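About Fostlow

Fostlow sells pantry goods by mail, mostly to people who meant to go to the store. Fernanda Bastos started it in February with 13 customers, 8 of whom were related to her. Nataša Stojanović joined two months later and made us buy a label printer.

We stock jams, pickles, nut butters and one mustard that divides families. Orders placed by noon go out the same day, unless it's Sunday, when we're asleep.

The Nikolovski honey is sold out again. We've asked the bees.

We don't have a mission statement. Fernanda wrote one once - it ran to 101 words and used "journey" twice - and Nataša filed it somewhere safe. 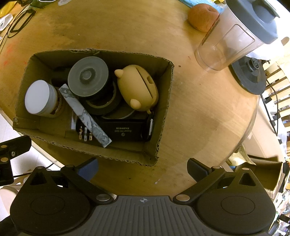
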